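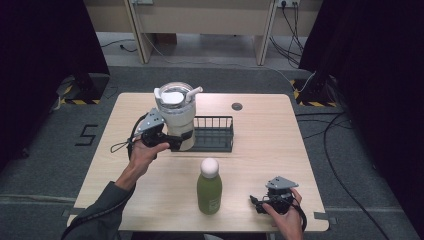 Nasrin Arabzadeh has spent two years being told that her planner will shortly be out of date. She has stopped arguing. "People come round from the learning side and say, you just need more demonstrations. Fine. More of what?"

We met on a Monday at Dillden, where she looks after the motion software and where I had gone expecting to be sold something. The company's new release takes recordings of people working with hand-held grippers and trains a policy that proposes where the arm should go next. Her older planner then checks the proposal for collisions and either passes it on or throws it out. The brochure calls this a partnership. Arabzadeh calls it "me marking homework".

How much does she throw out? In the last full run there were 3922 proposals, and the planner refused 286 of them. I said that sounded respectable. She pulled a face. "It depends what the 286 were. If it wants to clip the corner of a dish rack, I can live with that. If it wants to swing a full cup through a bottle, I'd like to know why it thought that was normal."

Her colleague Taner Başaran, who runs the recording sessions, is more cheerful about it, though not by much. His complaint is with time. Each gripper's position is worked out by one process and its jaw opening by another, and for months the two clocks disagreed. "You would see the jaws close on a cup, and according to the log the hand was already on its way up," he says. "The model learned that. It learned to grab late. Everybody said it was a perception problem and it was a timestamp."

The fix took 13 lines. Finding it took from January to May.

I asked whether a clear plastic cup still upsets the depth estimate, as it did when I last wrote about these systems. Başaran said it was better. Arabzadeh said, "Better than what?" and they had a short disagreement that I couldn't follow — something to do with whether you trust the mask or the point cloud when the two differ. At present the software trusts the mask. She would rather it stopped and asked.

Neither would give me a success rate I could print. Dillden's sales people have one, and so does Vonley, its nearest rival, and I have learnt to ignore both until someone tells me who set out the table. Arabzadeh agrees with that much. She wants outsiders to arrange the objects and keep the layout to themselves until the run starts. She has asked twice.

"They say it's a good idea," she told me. "It's been a good idea since last year."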